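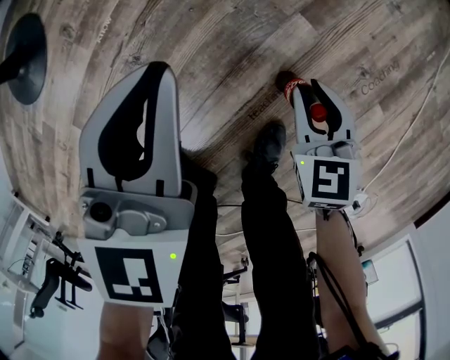

Squeak in floating floor, came back after the November humidity drop

mostgate_dan
Posts: 50
Floating click floor over a concrete slab, ground floor office suite. Squeaks in a strip along the long wall, worst in the morning before the heating comes up. The installer left an expansion gap under the baseboard but I don't know how wide. Indoor humidity reads 31 percent now, was 52 in summer. Do I pull the baseboard or wait it out?

Fouad Awwad
Posts: 777
Pull one length of baseboard and measure. You want at least 3/8 inch at the wall. If the boards are tight against anything, they bow up slightly and the joint rubs when loaded. Check door frames and pipe penetrations too. Those get missed more than the walls do.

kjell_p
Posts: 130
Disagree. Boards shrink when the air dries, so a tight perimeter would squeak in summer and go quiet now. His is the reverse. I would look at slab flatness. A dip under the strip lets the floor pump up and down. Put a 6 foot straightedge on it. Over 3/16 and you have your answer.

Fouad Awwad
Posts: 777
Fair point on the season. A pinned floor can still do it, though. If one edge is fixed under a heavy cabinet, the whole run shrinks toward that edge and loads the joints. What is standing on it?

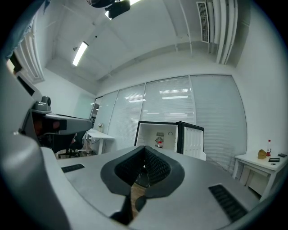 mostgate_dan
Posts: 50
Two steel file cabinets on the short wall, full, 200 lb each. Straightedge shows a hair over 1/8 at the worst spot. Underlayment is the Ruraler 3 mm foam, one layer.

kjell_p
Posts: 130
1/8 over 6 feet is within what most makers allow. I withdraw the dip as sole cause. 3 mm foam is soft if it's the cheap density, so you may get some pumping anyway.

Bohumila Tóth
Posts: 200
Empty the cabinets and move them off the floor for two weeks before you cut anything. Costs nothing. Also get the humidity up to 40. I had the same noise in a Virham plank floor and it was dry joints, no gap problem and no dip.

Fouad Awwad
Posts: 777
Please don't put talc or wax in the joints in the meantime. It comes back up as white dust and you can't get it out.

Bohumila Tóth
Posts: 200
I used powdered graphite on mine. No dust, but I would not do it on a light floor.

mostgate_dan
Posts: 50
Cabinets are going out to the hall tonight. Baseboard stays on for now. Will measure the gap if the noise is still there after two weeks at 40 percent.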